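Food Waste and Lunch Habits in Shared Student Housing
Project report, Home Economics and Resource Use, Pemenbridge

1. Background

Our group wanted to know why so much cooked food gets thrown out in student houses. Earlier projects at Pemenbridge looked at the dining hall, but most second-year students cook at home. We picked two houses, one on Achari Street and one in Dovville, and asked everyone living there to weigh what they threw away for 9 days.

2. Method

Each kitchen got a scale and a log sheet. Cooked leftovers went in one column and raw scraps in another. Peels, coffee grounds and bones were left out of the totals. Halfway through, both houses started storing leftovers in see-through containers with the date written on tape.

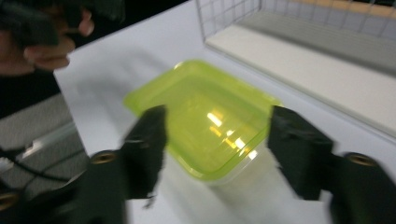
The log sheets were collected on Saturday and typed up the same evening. We ended with 198 entries. Six of them had no weight filled in, so we dropped those. Rice and pasta showed up more than anything else, usually because a full bag had been cooked for one person.

3. Results

Waste of cooked food went down in both houses after the change in storage. The drop was bigger in Dovville, where the refrigerator is small and food at the back used to be forgotten. On Achari Street the residents already shared meals twice a week, and their numbers were lower from the start. Bread did not change at all. It was kept on the counter and went moldy as before.
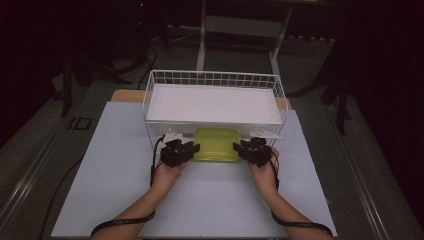 Imby, who read our draft, asked whether people simply cooked less in the second half because they knew they were being measured. We can't rule that out. We did not record how much was cooked, only how much was thrown away, and a repeat of the project should log both.

4. Limits

Two houses is a small sample. One weekend fell in the first half and none in the second, and people eat out more on weekends. The scale in Dovville also had to be reset several times.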